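About us

Predesow is a small company in Stirkmont that shows robots how to do things by hand. Most of us came from jobs where you learned by standing next to someone who was good at it, and we think machines can pick up a fair amount the same way!

We started with 2 people and one workbench on Lillow Street. There are seven of us now, with more workbenches than we can keep tidy, and we still spend most of the working day doing ordinary little jobs with our hands: picking things up, putting them down straight, fitting one part over another, opening boxes, closing them again.

How we work

A customer comes to us with a job they'd like a robot to learn. We set it up on a table, pick up a hand-held gripper and do the job ourselves, over and over, with a camera on the gripper recording what the fingers are doing. Those recordings are what the robot learns from. If a person can do the task with two padded fingers and a bit of patience, there's a good chance a robot arm can be taught it too.

Some jobs don't suit the hand-held tool — anything too heavy, too hot or too far inside a machine — and for those we drive the arm by remote control from the next room. It's slower and takes more practice (your first afternoon on the controls is a humbling one), but it's great fun once your hands get the feel of it.

We do the same task many times with small changes. The box goes a little further back, the tray gets turned, the lights come down a notch, somebody left-handed takes over. A robot that has only ever seen one tidy table will struggle on an untidy one, so we try to give it plenty of variety from the start.

Who we are

Duarte Quintela set up the company after 20 years of repairing packing machinery, and he still writes the task sheets for every new job. He is fussy about them in the best way: where each object begins, where it should finish, what counts as a good try and what gets thrown out. Our demonstrators come from all over, including a former pastry cook, a dental technician and a man who used to tune pianos. You don't need to know how to write software to work here. Steady hands help, and so does being the sort of person who wants one more go at something fiddly.

The software side is looked after by our friends at Sequeira, two floors up, who train the models and come down to tell us (cheerfully, most of the time) which of our recordings made sense to the robot and which didn't.

Visiting and joining

We open the workshop to schools and local groups and love having people in. New demonstrators get four weeks of paid training, beginning with the hand-held gripper and moving on to the remote controls when they feel ready. Parking is behind the building, and the bell on the Lillow Street door does work, it just needs a firm push.

Page last updated Feb 16, 2023

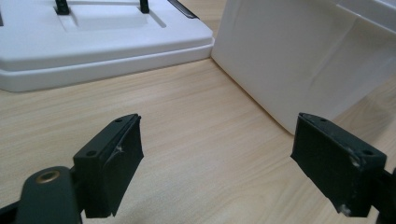
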